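Hut and Trail Hand, Imwood Ridge

Two seasonal places, July until the snow says otherwise

The Imwood Walking Club keeps one hut, one long trail and a great many opinions about both. We are looking for two people to look after the first two. The opinions come with the job and can't be handed back.

The hut is called Nenis. It stands a little below the saddle between Zerkaven and the lower top that the map calls Deng and everyone local calls the Other One. It sleeps 37 if they are friendly, fewer if they have brought guitars. The only way in is on foot, up through the trees, over the boulder field and along the ridge, with your own pack on your own back. Gear for the season goes up the same way. Please think about this before telling us you play the cello.
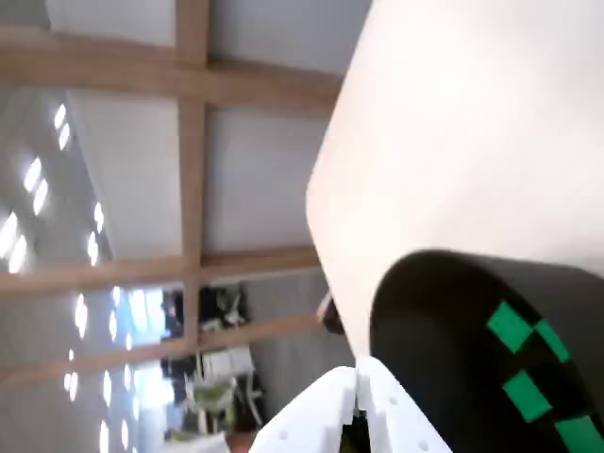

Newsletter, No. 37, p. 2

What you'd be doing

Mornings start at 5, when the first party gets up to catch the sunrise from Zerkaven and can't find the stove lighter. You will find the stove lighter. After that comes porridge, the weather report (read aloud, in a voice that lets people draw their own conclusions), and a sweep of the bunk room. By 9 the hut is yours, apart from the person who has decided to rest a knee and would like to talk.

Then you go out on the trail. One of you takes the Deng side and the other takes Zerkaven, and you swap when you can't stand it. The work is clearing drains, resetting steps, knocking down cairns that people have built in places where no cairn should be, and rebuilding the ones they took the stones from. In fog the cairns on the Zerkaven shoulder are the whole of our safety policy up there, so we're fussy about them. You'll carry a mattock. You'll come to have feelings about the mattock.

Back by 4 to check people in. Most will be pleasant and some will be lost. A few will have been told by a website that the hut has showers, and they'll need a minute. Supper is on at 6 and lights go out at 9:30, whatever the card game says.

Who we'd like

You should be happy on steep, loose ground in poor visibility, and able to turn around short of a summit without sulking. We'd like you to have a current wilderness first aid certificate, or to get one before you start. We can lend you the manual, which is missing its chapter on blisters.

You need to be able to use a map and compass. We will take you into the trees above the boulder field and ask you to get us out again, and we'll be no help at all.

Cooking matters more than people expect. It doesn't need to be clever. It needs to be hot and there needs to be a lot of it, and you should be able to make it again tomorrow with the same onions.

Experience on other hills is welcome. Stories about other hills are rationed to one per evening.

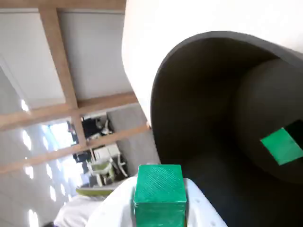 Drains take up more of the season than anything else on the list, and they're where most new hands go wrong. A stone drain on a slope like ours has to be set at a slant across the path, deep enough that boots don't kick it out and shallow enough that it clears itself in a storm. You'll be choosing stones all day, and they come in every shape except the one you want. If the mountain supplied neat blocks with slightly rounded edges, like that green cube, we'd have the Deng side finished by lunch and could all go swimming. It supplies wedges, plates and things resembling potatoes. Patience is a real qualification here, and so is a decent pair of gloves.

What you get

A modest weekly wage, paid on time. Your own bunk behind the kitchen, with a door that shuts if you lift it. All your food, which you will have cooked. Two days off in a row whenever the relief crew makes it up the hill, and a rain jacket in the club color, a brown we have never managed to give away.

You also get the ridge to yourself at about the hour when everyone else is washing up, if you can persuade the other hand to wash up.

How to apply

Write to Ayten Değirmenci, huts secretary, at the club office in Imwood. A letter of one page is plenty. Tell her which hills you know, what you can cook for a crowd, and about one time you turned back and why. Leave out your fastest times. She has her own and they are better.

We'll invite a short list up to Nenis for a night, separately, so that we can see how you walk and you can see the bunk. Bring a sleeping bag, a headlamp and something for the soup. Couples and friends may apply together but should be ready for only one of them to be picked, and for the walk down afterward.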